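Thread, weil ich es Leuten versprochen habe: Zwei Greifer, zwei Arme, ein Tisch mit Packpapier. Wer Heldengeschichten aus der Robotik sucht, ist hier falsch. Es geht um Zitronen. 1/

Ausgangslage: Wir haben bisher alles mit dem Billo gegriffen. Zwei Finger, parallel, schwarz, stur. Der Billo kann genau eine Sache, und die kann er auch um drei Uhr früh. Jetzt liegt seit Anfang Oktober 2024 der Serrano daneben und will ihn ablösen. Laut Datenblatt »adaptiv«. Ich habe einen Cousin, der ist auch adaptiv. 2/

Aufgabe im Vergleich: Küchenkram. Becher, Teller, Schüssel, Zitrusfrüchte. Jeder Greifer bekommt dieselben Griffe, dieselben Startpunkte, dieselbe Software (Ernico, Version von vorletzter Woche, die mit dem Bug beim Nullpunkt). Insgesamt 307 Versuche pro Greifer. Geplant waren 700, dann kam die Wirklichkeit in Form eines Kabelbruchs. 3/

Zum Kabelbruch: Am Handgelenk macht das Kabel eine Schlaufe. Ist die zu kurz, zieht sie bei der letzten Drehachse. Ist sie zu lang, räumt sie den Tisch ab. Es gibt eine richtige Länge. Ich kenne sie inzwischen auf den Zentimeter und sage sie niemandem, der nicht vorher selbst eins zerrissen hat. 4/

Becher. Hier liegt der Billo vorn, und zwar deutlich. Rand greifen, anheben, fertig. Der Serrano denkt beim Schließen nach. Man sieht es im Kraftverlauf: kleine Delle, Pause, noch eine Delle. Bei einem dünnen Plastikbecher reicht die Pause, damit er sich wegdreht. 142 saubere Griffe in Folge beim Billo, dann hat jemand die Tür zugeknallt. 5/

Aufhängen am Ständer zähle ich extra, sonst wird es unfair. Da scheitern beide, nur mit unterschiedlicher Haltung. Der Billo rammt den Becher entschlossen neben den Haken. Der Serrano tastet sich heran, trifft fast und lässt dann los. 6/

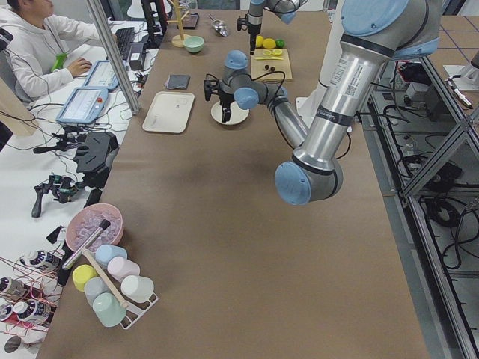 Sumeya Teshome: Warum testet ihr mit ganzen Früchten, wenn am Ende halbe gegriffen werden sollen? Die Schnittfläche ist doch der eigentliche Gegner.

Berechtigt. Halbe Zitronen stehen in der zweiten Runde. Die ganzen sind zum Aufwärmen da, und selbst daran haben wir genug zu kauen. Für die Schnittfläche bräuchte ich außerdem ein Kriterium, was »sauber gegriffen« heißt, wenn danach Saft im Fingergelenk steht. Vorschläge gern hier drunter. 7/

Also Zitronen, Serrano. Und jetzt muss ich ihn loben, was mir schwerfällt. Die Finger legen sich an, die Frucht bleibt, wo sie ist, und beim Hochheben rutscht nichts. Der Billo drückt mit der Zartheit eines Schraubstocks, und wenn er die Zitrone an der Spitze erwischt, schießt sie weg. Eine liegt vermutlich noch hinter dem Schaltschrank. 8/

Limetten sind schlimmer als Zitronen. Kleiner, glatter, runder, boshafter. Mit dem Billo 11 Fehlgriffe hintereinander, bevor ich die Öffnungsweite geändert habe. Davor hatte ich natürlich die Kamera, die Kalibrierung, Ernico und den Lieferanten verdächtigt. 9/

Apropos Kamera. Wir schauen von außen auf den Tisch, fest montiert. Mit zwei Armen über derselben Fläche verdeckt immer einer dem anderen das, was er gerade greifen soll. Das Handgelenk ist nun einmal dicker als eine Limette. Eine zweite Kamera am Handgelenk löst das und bringt ein weiteres Kabel mit. Siehe Punkt 4. 10/

Teller: unentschieden. Flach auf Papier liegend bekommt ihn keiner von beiden hoch, jedenfalls nicht ohne Trick. Der Trick heißt: am Rand ansetzen, leicht kippen, nachfassen. Der Billo kann das nach Skript. Der Serrano kann es angeblich von allein — in meinen Daten habe ich diese Begabung noch nicht gefunden. 11/

Steuerung, kurz: Wir haben einen Teil der Griffe per Hand vorgemacht und einen Teil am Tablet eingegeben. Vorgemacht geht schneller und sieht hübscher aus. Eingegeben ist am nächsten Morgen noch dasselbe. Beim Serrano lohnt sich das Vormachen, beim Billo ist es verschwendete Eleganz. 12/

Frage aus den Antworten: »Habt ihr auch den Trestach probiert?« Ja. Einen Nachmittag lang. Der Adapterflansch passte auf dem Papier, am Arm fehlte eine Bohrung. Seitdem beschwert er bei mir Unterlagen, und zwar sehr zuverlässig. Wenn die richtige Platte kommt, kriegt er seine faire Runde. 13/

Umrüsten dauert übrigens um die 20 Minuten, wenn alle Schrauben da sind. Es sind nie alle Schrauben da. Wer auf zwei Arme verteilt testet, spart sich das Umrüsten und bekommt dafür zwei Kalibrierungen, die sich nicht leiden können. Ich habe beides gemacht und bereue beides. 14/

Zwischenstand: Billo für alles mit Rand, Serrano für alles, was rollt. Das ist leider kein Ergebnis, mit dem man einen Greifer abbestellen kann. Der Einkauf hätte gern einen Sieger gehabt und fragt seitdem in höflichen Abständen nach. 15/

Rohdaten kommen, sobald ich die Dateinamen so umbenannt habe, dass man sie vorzeigen kann. Momentan heißt die wichtigste »limette_neu_neu_ok_doch_nicht«. Halbe Zitronen dann im nächsten Thread, Sumeya, mit Kriterium. 16/16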